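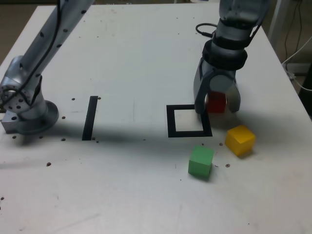

Bench top with the three cubes, red one by the taped square.

May 28, 1999

Really good day on the cubes! Writing it up while it's fresh, and before I lose the scrap of paper with the measurements on it.

Started with the table. I have been grumbling about the white top since January and it is still the best surface we've got. It is matte, so the window doesn't bounce off it, and black tape shows up on it beautifully. It is also full of little dark holes and has picked up scuffs and grey streaks along the way. Kofi wants to fill the holes. I'd sooner leave them. I had a go at one with filler on the old offcut and it dried proud, and then I sanded it and made a shiny patch you could see from the door. The holes don't bother a cube. A shiny patch might bother everything else.

Streaks: tried washing-up liquid on a damp cloth, then the Kenik cleaner from under the sink. Neither did much on the offcut. Mawuli thinks they are rubbed metal and a pencil eraser will lift them. Must try that, he is usually right about dirt.

Now the tape. The square is black tape stuck straight on the white, inside left bare. I laid it out with the steel rule and a soft pencil, went round the outside of the pencil line, then rubbed the pencil away. Corners: butt them, don't overlap. Overlapped corners make a little step, tiny, but a cube set down on one rocks and it drives me mad. Cut with a fresh blade, hold the tape down past the corner and cut against the rule without leaning on it, otherwise you score the top (I did, once, under where the rule sits in this picture of mine in my head as the "good" corner of the bench. Sorry, Nii).

We had two rolls to choose between. The Silevow is the nicer black and tears cleanly, but it creeps. Put a strip down on the offcut, left it 30 minutes under the lamp and one end had crawled back and left a line of gum. The Midero is a bit duller and a pain to start off the roll, and it stayed exactly where I put it. Midero from now on. Order number on the shelf label is 877 if anyone else is buying.

Lighting next, which took up most of the afternoon. Shadows on a white top come out softer and wider than I expect every single time. With the lamp on the left the middle of the table goes grey and the tape falls in with it, so black against grey in place of black against white. Still readable, but the edge isn't as crisp as I'd like. Theophilus held a sheet of tracing paper over the lamp and it helped a lot — so simple, and I'd never have thought of it. He says Llorente sell a proper diffusing sheet by the metre. Asked Yiran to get us 2 metres on the next order.

The red cube is a joy. It has a lovely bright top edge when the light catches it and goes properly dark lower down, so you get a sense of its shape from right across the room. I'd like a whole set finished the same way.

Tried the cloth test on all of them as well: 60 wipes each with a dry cotton cloth, then a look at the cloth. No colour came off on any of them! Very pleased with that, as the last batch left pink on everybody's fingers.

To do:
Eraser on the streaks, offcut first.
Ask Nii whether the long rule can live on this bench for good.
Re-cut the tape square if the corners have lifted by morning.
Lamp over to the right side with the tracing paper, same height, and compare.
Second coat on the spare cubes, thin, and let them dry on pins this time.

Theophilus has the key to the paint cupboard. Mawuli is in first tomorrow, so I've left the offcut on his stool with a note and the eraser on top.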